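# Holt die Scherben aus dem Keller!

Do, 28. Mai

Ich komme gerade aus dem Heimatmuseum in Faltport und bin noch ganz aufgekratzt. In den Vitrinen liegen 189 Fundstücke, im Depot darunter lagern 678 Kisten, und sieben davon durfte ich öffnen (mit Handschuhen, versteht sich). Darin: Henkel, Spinnwirtel, Randscherben mit Fingerabdrücken im Ton. 500 Jahre alt, und man sieht noch die Rillen der Haut!

Solche Stücke gehören nach oben. Ich liebe Goldschmuck wie jeder andere auch, aber an einer geflickten Schüssel bleibe ich länger stehen. Wer hat sie fallen lassen? Warum hat man sie repariert und nicht weggeworfen?
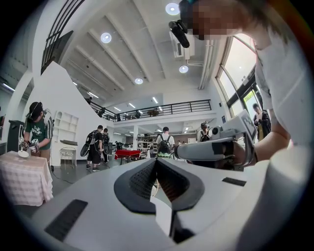 Eine Leserin aus Clorance hält dagegen, ein Depot sei doch kein Gefängnis, viele Scherben seien ohne Fundzusammenhang stumm, und wer alles zeige, ermüde die Besucher. Der Punkt mit dem Fundzusammenhang sitzt, das gebe ich gern zu. Trotzdem – müde werde ich eher vor der zehnten Texttafel als vor der zehnten Scherbe.

Mein Vorschlag wäre ein Schaudepot: offene Regale hinter Glas, knappe Zettel, ab Oktober jeden Monat eine andere Kiste auf dem Tisch. Ich wäre jedes Mal da, und den Spinnwirtel mit dem schiefen Loch würde ich mir als Erstes wünschen.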